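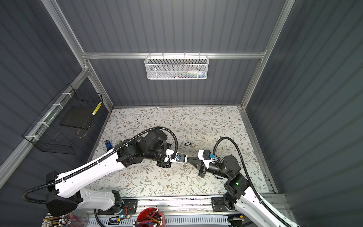 Notes for session 4 – good practice in a two-arm cell. Read before lab. Last week was reach and payload; this one is rules, mostly the dull ones that people skip. First idea: a cell is everything inside the walls plus everything fixed to the walls, plus whatever is in reach of the arms even if you think of it as storage. So the mesh basket on the back rail counts, the wire basket tied to the left side rail counts, and so do the pencil cups down by the bases. If it can fall, shift, tip or snag then it goes on the cell sheet.

Two kinds of rules. Get these straight, people mix them up in the write-up every year.

Standards – written outside, you don't get to argue. ISO 10218 is the one for industrial robots, ISO 12100 for risk assessment in general. Library has both, ask at the desk. You don't need clause numbers for this course but you do need to know which one you are leaning on.

House rules – ours, written by the Wijesinghe lab and updated in September. Can be argued with, in writing, before you break them. Not after.

Shared space

Hardest part with two arms. Each arm on its own can be perfectly well behaved and the pair can still hit. With grippers nearly tip to tip over a small object, the margin is whatever your calibration error leaves you. Some points:

One arm owns the shared zone at a time, unless the task is a handover. Write down which one, and where the zone starts.

For a handover, name the leader and the follower in the program header. Leader moves, follower waits for the signal.

Approach speed in the shared zone is capped at 73 mm/s. House rule. Outside it the cap is 400 mm/s for student programs.

Clear objects: treat as not detected until you have tested it. Depth sensing is often poor on transparent stuff. Test with the real object and the real mat, not a white block on a bare table. Patterned mats are fine to use but log which one, it changes what the vision sees.

Both arms stop on one stop button. Check this first, every time, at low speed. A stop that takes out only one arm is a fault and the cell is out of use till it's fixed.

Cables

Conduit needs slack for the full range of the joint but not so much that the loop reaches the other arm. Move each joint slowly to both ends and watch the loop, not the gripper. Clips on the link – look at each one, a popped clip is easy to miss. Loops that arc high over the work are allowed if they clear the other arm in every programed pose. Loops that lie on the base rail: keep them out of the joint path.

Cable ties are OK for baskets and light items. Not OK for anything that carries the weight of an arm, a controler or a power supply. Tug test before the first run of the day.

Loose items

Everything on the mat is either part of the task or it comes off. Key fobs, tape, staplers, the lot. If it's a distractor (on purpose, to make the vision work harder) it goes on the sheet as a distractor, with a position. "It was there already" gets no marks.

Long thin things in a basket – sticks, rulers – check that the top end is out of the sweep. Stand the arm at its worst pose and look.

Lights

A green LED tells you power or status depending on the board. It does NOT tell you it's safe to reach in. Look up what your board means by it and write that in the header. Lockout is the only thing that makes it safe to put your hands in, and that means your own tag, not your partner's.

Cell sheet – what goes on it

Cell name, program version, who is leading
Shared zone limits and owner
Stop check, pass or fail, time done
Mat and objects in use, distractors marked
Baskets and fixings checked
Faults seen, even small ones

One page. The Plosura template has 17 lines and you should fill in every one; put n/a if it really is n/a. Blank counts as not done.

Common mistakes from last year

Risk assessment copied from the Jusby case study, with the Jusby gripper still in it. Read your own before you hand it in.
Speed cap set in the program but not in the controller. Set both.
Teaching points with a second person leaning over the wall. One person at the cell, one at the stop, nobody else inside the line.
Resetting after a stop without finding out why it stoped. Log it first, then reset.

For next time

Bekesico handout, pages on handover signals. Skip the appendix.
Draft cell sheet for your own task, due November 24, 2022, on paper.
Bring one fault you'd expect in week one and how you would spot it.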